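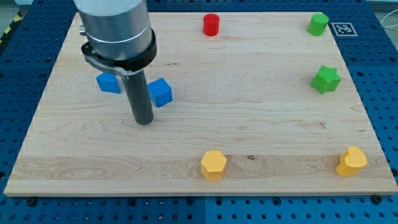
Flattening and finishing a small maple board

The last board I finished for the bench cupped within a month of going into use. It was flatsawn maple, finished on the top face and left raw underneath, and by the end of November a steel rule laid across the width showed daylight at the center. This post records what I changed for the replacement.

Stock. Maple again. I considered a composite panel, but I wanted something I could resurface later with a plane and a sanding block. The new board has a few small knots and one narrow darker band of grain running along the lower part. Neither matters for the use. A knot in maple this size is tight and stays put if the finish gets into it. The color is a pale pinkish beige and I left it alone, with no stain.

Resting. The blank stayed stickered in the shop for 18 days before any cutting. The previous one went from the rack to the saw the same afternoon, and I think that accounts for most of the cup. I weighed the new blank every few days and stopped waiting when the reading no longer changed.

Flattening. Both faces, alternating, with light passes. Taking all the material from one side exposes fresh wood on that side only, and the board moves toward it or away from it depending on what was trapped inside. I checked with winding sticks after each pair of passes. The final check was on the cast iron wing of the saw with a feeler gauge at the corners.

Sanding. 80 grit for the plane tracks, then 120, then 180. I stopped there. Higher grits on maple close the surface enough that oil sits on top and goes gummy, and this board does not need a sheen. A low sheen is also better under overhead lights. Edges got a single pass with the block at each corner to break them, nothing more.

Finish. Two coats of Rotlow hard oil on all six sides, wiped off after 10 minutes each time. The ends took more than the faces, as expected, so they got a third coat. I kept the board on painter's points while it cured so that air reached the underside. The rags went flat on the concrete outside until stiff. Do not ball them up.

Surface underneath. The perforated metal table has done more for me than I expected when I bought it. The old solid top held a film of moisture under anything left on it after wiping down. With holes, the lower face of the board gets some air. I still stand the board on edge if it will be idle for more than a few days.

What goes on it is mostly small colored shapes: cubes, short cylinders, a star. The pale maple gives good contrast against blue, red and green, and that was the second reason for skipping the stain. The oil leaves enough friction that a block placed on the board stays where it is put. A gloss varnish I tried on an offcut did not.

Results so far: no measurable cup across the width, and a very slight twist at one corner that I can only find with the gauge. I will check it again once the heating has been off for a while and add the figures to this page.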